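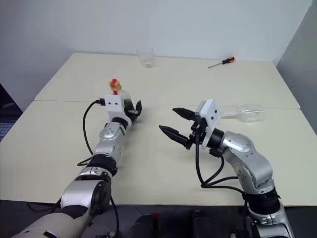
Progress report to Farnetti: two-arm table tasks, data gathering
Period to end of October
Prepared by Liv Isaksson, Dorkbridge site

1. Summary

The work funded under this grant is to gather recorded examples of two-arm handling tasks and to pass them to the Konport group for training. The agreed total is 2,140 accepted examples. At the close of the period 1,756 had been accepted. The remainder are planned for the next period and no change to the budget is asked for.

An accepted example is one complete run of a task, driven by an operator from start to finish, with the joint readings and all camera streams present and in step. Runs with a dropped stream, a wrong task label or a pause of more than 7 seconds are set aside. They are kept on disk but do not count towards the total.

2. Task list

The list now has 17 tasks. It covers pouring from a bottle into a glass, standing a fallen glass upright, passing an object from one gripper to the other, placing a tool at a marked spot, and a number of short tasks that make up parts of these. Pouring has the largest share, as agreed at the start of the grant, and is also the slowest to gather. The operator has to bring the bottle over the bowl, tilt it, hold, and bring it back without touching the rim, and a run that goes wrong at the last step is of little use as a good example.

Start positions are drawn from a printed sheet before each run. Operators had been putting objects back close to where they found them, and the early batches showed it: glass positions were bunched on one side of the table. The sheet was brought in during the second batch and the spread is now acceptable. The first batch has been marked as narrow in the index so that Konport can weight it as they see fit.

3. Cameras and recording

Each run is recorded from a head-height view and from the wrists. The wrist views matter most in the last part of an approach, when the arms hide much of the table from the head view. Clear glass remains hard in both. Its outline is faint against a pale wall, and the learned model from the first batch tended to close the gripper short of it. More runs with clear glass at different distances from the wall have been added in response.

Clock drift between the wrist streams and the joint log was the main cause of lost runs early in the period. The recorder now writes a shared time mark at the start and end of every run, and the check script rejects the run on the spot if the two differ by too much. The operator can then repeat it while the objects are still out - previously the fault was found the next morning.
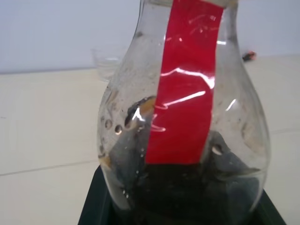 Are failed runs of any use to the learning system?

They are of some use, provided they are labelled as failures and kept apart from the good ones. Konport has asked for a small set of missed grasps and short pours, with the point of failure marked by hand. These will be delivered as a separate folder and are outside the agreed total.

4. Labelling

Each run carries a task name, a start sheet number, an operator code and a one-line text instruction. The instructions were at first written by one person and were too alike. Operators now write their own within a word limit. Spelling is corrected, wording is left alone.

Marking the phases of a run (reach, grasp, move, pour, return) takes longer than planned. For pouring, the boundary between move and pour was placed differently by different labellers. The written rule now puts it at the first frame in which the bottle begins to tilt. Earlier labels for pouring are being redone to this rule and the work is a little over half finished.

5. Open points

The choice of liquid and fill level has not been settled. A dark liquid is easier to follow on camera, but a model trained on it alone may do poorly with water. A request for a mixed set is with Konport.

The use of the second arm during a pour is also open. In the current set it may wait close to the glass with the gripper open, or stay back, at the operator's choice. This was left free on purpose, though it does add variation that the task does not need.

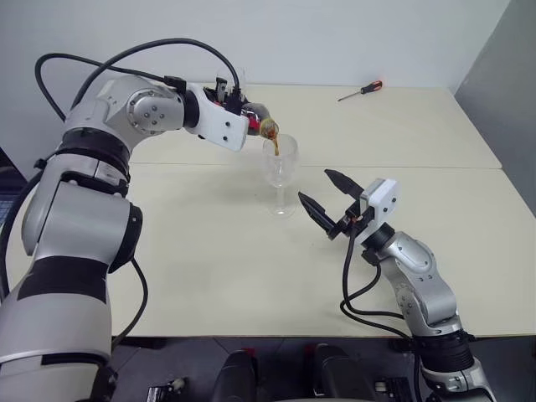

Teodoro Dagdag, commenting on the draft, would fix the second arm's waiting position before any more pouring runs are taken. In his view the model will otherwise learn the habits of whichever operator did the most runs, and a later correction would cost more than a short stop now. He also asks that the operator code be left out of the training input.

The second request has been accepted. On the first, a trial is planned with two groups of pouring runs, one with a fixed waiting position and one without, both held to the same start sheets. The result will go to Farnetti with the next report.

6. Next period

- Complete the remaining accepted examples, pouring and glass righting first.
- Finish relabelling of pouring phases.
- Run the waiting position trial.
- Send the failure set to Konport.
- Move the archive copy to the Pangilinan store. The transfer was tested with one batch and the checksums matched.

Filed under: Grant reports / Robot learning / Data
Comments (1) Shares (7)

Related items
Start sheets for table tasks, revised
Recorder time marks: short note for operators
Konport delivery index, first and second batch
Labelling rules for pouring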